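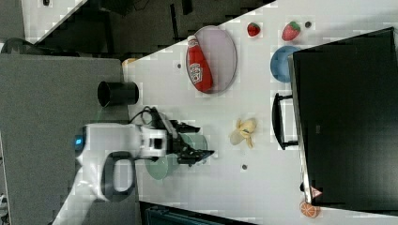 Projet Petchrat : une table de cuisine pour jouer, ranger et nommer
Rapport de projet, deuxième semestre
Groupe : Soledad Durán, Benjamín Cisternas, Estela Vergara
Encadrant : Horacio Cáceres

1. Point de départ

Notre projet est né d'une question d'Estela en cours d'ergonomie : à quoi reconnaît-on qu'une cuisine est « rangée » quand on a cinq ans ? Nous avions tous les trois une réponse différente, et la discussion a duré jusqu'à la fermeture de la cafétéria. Quelques jours plus tard nous avions un sujet ! Nous voulions composer une table de cuisine à hauteur d'enfant, avec de la vaisselle et des aliments factices, et réfléchir à la façon dont la couleur, la taille et la place des objets donnent envie de les remettre quelque part.

Le sujet a l'air modeste. Il nous a pourtant occupés tout le semestre, et nous continuons d'en parler à table (nos familles aussi, maintenant, ce dont nous nous excusons un peu).

2. Choix des objets

Nous disposions d'une enveloppe d'environ 500 euros, dont une bonne part est partie dans le plateau. Nous l'avons voulu blanc et sans motif. Benjamín défendait un décor imprimé, avec le contour de chaque chose à sa place, comme sur un panneau d'outils. Après un après-midi d'essais sur papier, il a changé d'avis tout seul : avec les contours, on faisait un puzzle, et nous tenions à ce que chacun puisse inventer son propre rangement.

Pour la vaisselle, nous avons cherché des teintes douces, des verts pâles, des bleus clairs, un mauve. Les aliments devaient trancher. Le rouge s'est imposé très vite, et la bouteille de ketchup est devenue notre repère à tous : posée en travers de la grande assiette, on la trouve du premier coup d'œil. C'est aussi l'objet qui a déclenché le plus de débats. Va-t-elle avec les aliments ou avec les ustensiles ? Soledad la range près du four, « comme chez ma grand-mère », et refuse toute négociation.
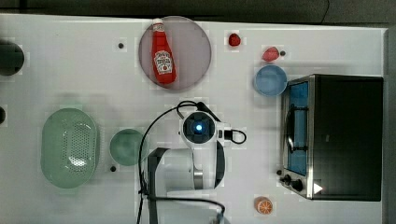

3. Organisation de la table

Nous avons travaillé par familles. Ce qui cuit va d'un côté, ce qui se mange est regroupé autour des assiettes, et ce qui sert à laver ou à égoutter garde une zone à part. Sur le papier, c'est limpide. Dès que l'on passe aux vrais objets, tout se complique, et c'est là que le projet est devenu passionnant.

La passoire nous a donné le plus de fil à retordre. Elle est large, ovale, avec une petite poignée à chaque bout, et elle prend la place de deux assiettes. Nous avons d'abord voulu la remplacer par un modèle rond. Et puis Estela a fait remarquer qu'un objet encombrant oblige à réfléchir au reste, ce qui était exactement notre sujet. Nous l'avons gardée, et nous ne le regrettons pas une seconde !

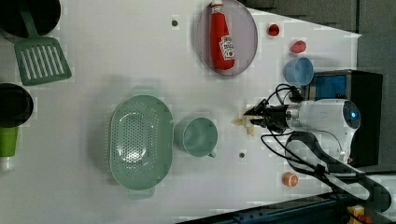 Figure 3. La passoire ovale verte au milieu de la table.

La spatule ajourée, verte elle aussi, avec un long manche, pose un problème voisin. Couchée à plat, elle mord toujours sur la zone d'à côté. Nous avons fini par admettre qu'elle accompagnerait la poêle, quitte à dépasser. Sebastián Lucero, de l'atelier Momcombe, nous a suggéré un crochet sous le plateau. L'idée est bonne et figure dans nos pistes pour la suite.

4. Séances d'essai

Nous avons présenté la table à 13 enfants, par petits groupes, le matin, au centre de loisirs. La consigne tenait en une phrase : « Range comme tu voudrais retrouver les choses demain. » Nous prenions des notes sans intervenir, sauf pour Benjamín, qui a été promu cuisinier en chef et a dû goûter une soupe de fraises.
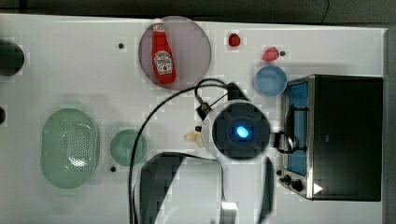
La proximité compte plus que la couleur, voilà notre résultat le plus net. Nous attendions des regroupements par teinte, avec le rouge d'un côté et le vert de l'autre. Les enfants parlaient surtout de trajets : ce qu'on attrape, où on le pose, ce qu'on en fait ensuite. Un bol bleu clair placé juste à côté du four, avec une fraise un peu plus haut, suffit à raconter une recette, et plusieurs d'entre eux l'ont racontée à voix haute. Le petit bol vert collé à la passoire appelait une autre histoire, celle de l'eau qu'on récupère. Nous n'avions prévu ni l'une ni l'autre.

5. Suites

Nous aimerions reprendre la table en octobre avec un plateau plus profond et le fameux crochet à spatule. Il faudra aussi revoir notre grille de notes, trop centrée sur les couleurs, et y ajouter une colonne pour ce que les enfants disent pendant qu'ils rangent. Soledad s'occupe de la nouvelle grille, Benjamín des plans. Pour la place du ketchup, le groupe reste divisé.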